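기숙사 방에서 찍는 우리말 강의: 한 학기 동안 만든 교내 학습 영상의 조명과 음성 비교
학생 프로젝트 보고서
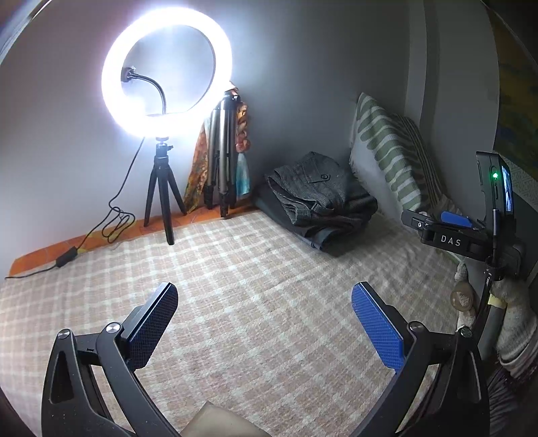 작성: Candela Salcedo, Fengying Qian
제출일: 2018년 3월 29일

1. 시작하게 된 이유

우리 둘은 한국어를 외국어로 배우는 학생입니다. 교실에서 배운 문법을 후배들에게 짧은 영상으로 설명해 주면 재미있겠다는 이야기를 점심 먹다가 했고, 그날 저녁에 벌써 첫 대본을 썼습니다! 주제는 '-는데'와 '-(으)니까'의 차이였습니다. 지금 다시 읽으면 부끄러운 대본이지만, 그때는 이게 세상에서 제일 좋은 설명이라고 생각했습니다.

첫 영상을 본 후배들의 반응은 우리 기대와 달랐습니다. 내용이 어렵다는 말보다 "소리가 울려요", "얼굴이 어두워서 입 모양이 안 보여요"라는 말이 훨씬 많았습니다. 발음 설명 영상에서 입 모양이 안 보이면 정말 곤란합니다. 그래서 연구 질문을 바꾸었습니다. 처음에는 "어떤 문법 설명이 좋은가"였는데, "기숙사 방이라는 좁은 공간에서 알아듣기 쉬운 강의 영상을 어떻게 만들 수 있는가"가 되었습니다.

2. 연구 질문

가. 빛의 방향을 바꾸면 보는 사람이 입 모양을 더 잘 읽을 수 있는가?
나. 방의 울림을 줄이면 받침 소리를 더 정확하게 받아쓸 수 있는가?
다. 영상의 길이는 어느 정도가 편한가?

세 번째 질문은 나중에 넣었습니다. 편집하다가 너무 지쳐서 "이렇게 길게 만들 필요가 있나?" 하고 서로 물어본 것이 계기였습니다.

3. 방법

모두 16편의 영상을 만들었습니다. 대본은 둘이 번갈아 썼고, 말하는 사람은 조건마다 같은 사람으로 맞추었습니다. 영상은 우리가 이름 붙인 작은 채널 'Punside'에 비공개로 올렸습니다(이름에 깊은 뜻은 없습니다. 말장난을 좋아해서요).

조명 조건은 세 가지로 나누었습니다. 천장 등만 켠 경우, 창을 옆에 두고 낮에 찍은 경우, 그리고 링라이트를 얼굴 정면에 둔 경우입니다. 음성 조건은 두 가지였습니다. 하나는 평소 그대로의 방이고, 다른 하나는 옷장 문을 열고 말하는 사람 뒤쪽에 두꺼운 이불을 건 방입니다. 돈을 들여 흡음재를 사는 방법도 생각했지만, 다른 학생들이 따라 할 수 있어야 의미가 있다고 판단했습니다.

받아쓰기 시험은 100점 만점으로 채점했습니다. 받침이 헷갈리는 낱말을 일부러 많이 넣었습니다. '낫', '낮', '낯'처럼 혼자 있으면 소리가 같은 낱말은 뒤에 조사를 붙여서 냈습니다. '낮이', '낯이'라고 하면 차이가 귀에 들어오기 때문입니다. 이 부분을 만들 때가 가장 즐거웠고, 우리도 처음으로 연음 규칙을 제대로 이해한 것 같습니다.

의견은 설문지로 받았고, 자유롭게 쓰는 칸을 크게 두었습니다. 설문 답변과 우리 촬영 일지를 한 파일에 모았더니 2,778줄이 되었습니다. 이것을 다 읽고 색깔별로 분류하는 일은 Fengying이 거의 맡았습니다.

4. 결과

4.1 조명

천장 등만 켰을 때는 눈 밑과 아랫입술 아래에 그림자가 생겨서 'ㅗ'와 'ㅓ'의 입 모양을 구별하기 어렵다는 의견이 많았습니다. 정면에서 빛을 주면 이 문제가 거의 사라졌습니다. 대신 안경을 쓴 Candela의 영상에서는 렌즈에 동그란 빛이 비쳤습니다. 조명을 눈높이보다 높이 올리고 고개를 조금 숙이니 훨씬 나아졌습니다.

의외로 인기가 좋았던 것은 창가에서 찍은 영상이었습니다. "친구가 옆에서 설명해 주는 느낌"이라는 답을 읽고 둘이 소리를 지를 만큼 기뻤습니다. 다만 구름이 지나가면 한 영상 안에서도 밝기가 달라져서 편집할 때 장면이 잘 이어지지 않았습니다. 다시 찍은 것도 여러 번입니다.

4.2 음성

이불의 효과는 정말 컸습니다! 같은 대본을 같은 사람이 읽었는데도 받침을 틀리는 일이 눈에 띄게 줄었습니다. 특히 'ㄴ'과 'ㅇ'을 혼동하는 경우가 줄었는데, 울림이 길면 콧소리의 끝이 다음 음절에 묻히는 것 같습니다. 이 해석은 우리 추측이고, 음성학 수업을 들은 뒤에 다시 확인해 보고 싶습니다.

마이크와 입의 거리도 중요했습니다. 책상 끝에 두었던 마이크를 가슴 앞으로 옮긴 날부터 일지에 '소리 좋음'이라는 메모가 계속 나옵니다. 그런데 이것은 원래 계획에 없던 변화라서, 이불의 효과와 섞이지 않도록 옮긴 뒤의 영상끼리만 비교했습니다.

4.3 길이

긴 영상은 끝까지 보는 사람이 적었고, 본 사람도 앞부분 예문을 잊어버렸습니다. 한 영상에 문법 하나, 예문은 생활에서 바로 쓸 수 있는 것으로 넣었을 때 반응이 좋았습니다. "비가 오는데 우산이 없어요"는 모두가 기억했고, 우리가 공들여 쓴 신문 기사체 예문은 아무도 언급하지 않았습니다. 조금 슬펐습니다.

5. 잘 안 된 점

복도 소음을 너무 가볍게 생각했습니다. 저녁에는 문 닫는 소리와 슬리퍼 소리가 계속 들어갔고, 결국 음성 비교는 오전에 찍은 것만 썼습니다. 그래서 처음 계획보다 자료가 적습니다.

자막도 문제였습니다. 처음에는 모든 영상에 자막을 넣었는데, 그러면 받아쓰기 시험을 할 수 없다는 사실을 편집이 끝난 뒤에야 알았습니다. 자막을 지우고 다시 저장하느라 주말 하나를 통째로 썼습니다. 또 받아쓰기에 참여한 후배들의 한국어 수준이 서로 달랐는데, 수준별로 나누어 분석하지 못했습니다.

6. 다음에 하고 싶은 것

4월에는 발음 편을 새로 시작하려고 합니다. 첫 주제는 된소리입니다. '달', '탈', '딸'을 얼굴 앞에 얇은 종이를 대고 말하면 종이가 움직이는 정도가 달라서 화면으로 보여 주기에 아주 좋습니다. 연습 삼아 해 보았는데 'ㅌ'에서 종이가 크게 펄럭여서 둘 다 한참 웃었습니다.

촬영은 창가에서 하고, 흐린 날에만 정면 조명을 더하기로 했습니다. 이불은 계속 겁니다. 대본은 찍기 전에 소리 내어 두 번 읽고, 읽다가 숨이 차는 문장은 둘로 나눌 것입니다.

7. 각자 맡은 일

Fengying Qian: 대본, 설문 분류, 받아쓰기 채점, 4장 작성
Candela Salcedo: 대본, 촬영, 편집, 1~3장 작성
나머지 장은 같이 썼습니다. 받아쓰기 낱말 목록과 설문지 양식은 부록으로 따로 제출합니다.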